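Getting road salt and rust off your car's small parts

Every October I pull the little bolt-on bits off the car and give them a good scrub before winter. It started when I tried to change my plates and found both screws rusted solid. I snapped one, drilled out the other and lost a whole Monday evening to it!

Now I spray the screws with penetrating oil the night before and go to bed. In the morning I use a hand screwdriver that really fits the slot (no power driver, please) and rock it back and forth a hair at a time. If it squeaks, stop and spray again.

For washing plastic trim and brackets, I fill a dishpan with warm water and a squirt of plain dish soap. An old toothbrush gets into the corners, and a bottle brush does the bigger holes.
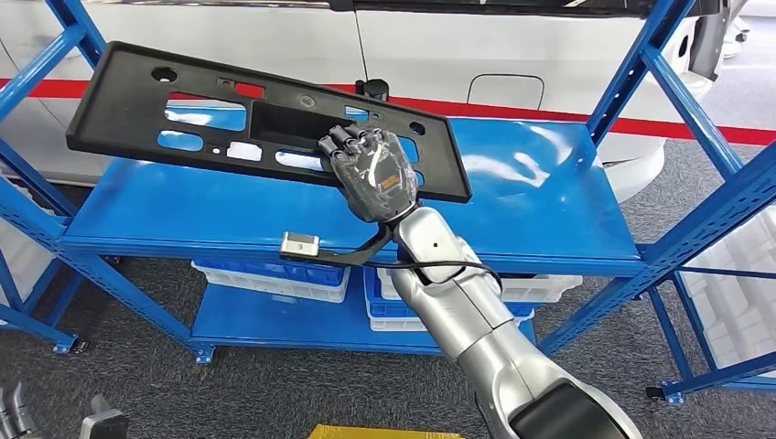

Grit loves to hide in the screw holes, so twist a cotton swab through each one and rinse from the back. Then let everything drip dry on a towel overnight. I used to hurry things along with a heat gun until I warped a fog light cover into something like a potato chip – a hair dryer on cool is plenty.

Faded black plastic perks up with a trim restorer. I've been using Skirnel, put on with a scrap of T-shirt, and a bottle has lasted me two winters so far. Thin coats, and wipe off the extra after 5 minutes or it goes streaky.

When you put it all back, use stainless screws with nylon washers and a dab of grease on the threads. Snug is tight enough. Old screws go in a jar, except the rusty ones – toss those or you'll end up using them again, like I did.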